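About Us

Hedlund Harness Works
Cable assemblies and wire harnesses, made to order and made to fit

We love wire. It seems best to say so at the start, before you get to the part about lead times. Somewhere inside the machine you're using today there is a bundle of colored leads doing its job in the dark, and somebody had to decide how long each one should be, which way the latch should face, and how much slack to leave so the next person can get a hand in there. We are the people who get excited about that last part!

Hedlund started in 2000 in two rented rooms over a sewing machine shop in Volden. The first order was for 500 power leads, all the same length, red and black, and it took most of a summer. The customer came back in the fall and asked for the same thing with a yellow added. We still make a version of that cable, and we still have the original hand crimper in a drawer (it pulls a little to the left).

What we make

Mostly low-voltage harnesses for equipment builders: test stands, vending machines, lab instruments, ticket printers, small computers that live inside bigger boxes. If it has more than two wires and needs to plug into something at both ends, we will probably want to talk to you about it. We build from a drawing, from a sample, or from a sketch on the back of a packing slip. We've had good results from all three, although the drawing is quicker.

Runs go from a single prototype up to 900 pieces at a time. Above that we usually split the order into batches, so you get the first ones in your hands early and can tell us if the connector is fighting you.

Our catalog of standing designs is at 869 part numbers as we write this. Some of those are for machines that went out of production years ago, and we keep them on file anyway. When a bakery calls looking for the short six-wire lead for an oven controller they bought used, it is a very good morning here.

The harness boxes

Visitors always ask about the boxes. Harnesses are springy, stubborn things, and if you drop a pile of them into a plain carton you'll spend the afternoon picking it apart. So at the bench they go in cardboard boxes with dividers, with the wires tucked down into the cells as well as they'll tuck.
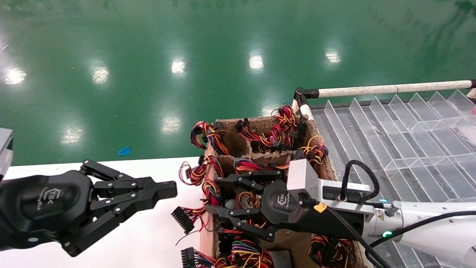
Harnesses in one of our divided boxes, with a clear slotted tray alongside.

The boxes get used until they give up. Edges go soft and fuzzy, corners open, and a box that has been up and down the building a few seasons has a lot more character than a new one. We tried molded plastic bins for a while and went back. Cardboard has a bit of give, so a connector that catches on the way out tends to flex the wall instead of bending a pin. It's light, it's easy to cut a divider down when a job needs a bigger cell, and when a box is finally done it goes out with the recycling.

Color is the other thing people notice. Red, orange, yellow, blue, black and whatever else the drawing calls for, and it all has to land in the right cavity at the other end. We keep wire racked by gauge first and then by color, which new hires find backwards for a week or so and then defend for life. If your own shop has a color code that differs from the usual one, send it along with your order. We'll build to it and print it on the bag label so your technicians don't have to look it up.

How a job goes

You send us what you have. We read it, and then we write back with questions, sometimes a lot of them! Which side does the cable leave from? Will it be unplugged often, or once in ten years? Is there a hinge nearby? Good answers at this stage save everyone from a harness that is perfect on paper and half an inch short in the cabinet.

Next we make a first article and mail it to you. Plug it in, route it, close the door on it, pull on it a little. Mark it up with tape if you want something moved. We have gotten samples back with notes written right on the sleeve in marker, and we like those best because there is no mistaking what the person meant.

Once you sign off, we cut, strip, crimp, load the connectors and test. Every harness is checked for continuity on the tester, end to end, before it is bagged. We also tug on things by hand. A tester will happily pass a terminal that is seated nine tenths of the way, and fingers won't.

Untangling

Here is an odd fact about our business: a fair share of the work is getting one harness away from its neighbors. Long leads loop around each other, latches snag on latches, and the one you want is always holding hands with two others.

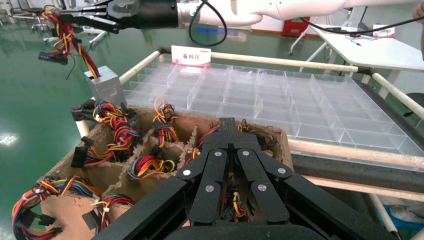 Over the years we've picked up a few habits that you are welcome to borrow for your own stockroom. Lift by the connector body and let the leads follow, because pulling on a single wire is how terminals back out. Take the harness that's lying on top, even if the one below it looks neater. Keep long ones toward the back of the box and stubby ones in front where you can see them. Put harnesses in with the big connector up whenever there's room. And leave one cell free if you can spare it, as a place to park whatever comes up along with the one you were after.

None of this is fancy, and it makes a real difference by the end of a long order.

Where we are now

We outgrew the sewing machine shop, then a garage, then half of a former print works. Today we share a building on the Jurnov road with Girnerent, a sheet metal shop that makes enclosures. It's a wonderful thing to have next door when you need to know if a cable will really reach the back panel. We walk over with the cable. They walk over with the panel. The coffee is on their side.

The front door is open to customers on weekday mornings, and you're welcome to bring the machine itself if it fits in your car. We would much rather see it than a photo of it. Every June we hold an open house with the benches cleared for visitors, a crimping table for kids and grown-ups, and a box of leftover wire ends for anyone who makes jewelry, model trees or school projects. Teachers, please take extra!

Working with us

We train people from scratch. Steady hands help, decent light helps more, and we supply the light. If you enjoy knitting, fly tying, model trains or fixing lamps, you may like it here. Openings are posted on the Jobs page, and you can also just stop in and ask.

For quotes, use the form on the Contact page or mail us a sample with your phone number taped to it.

Page last updated 10 August 2024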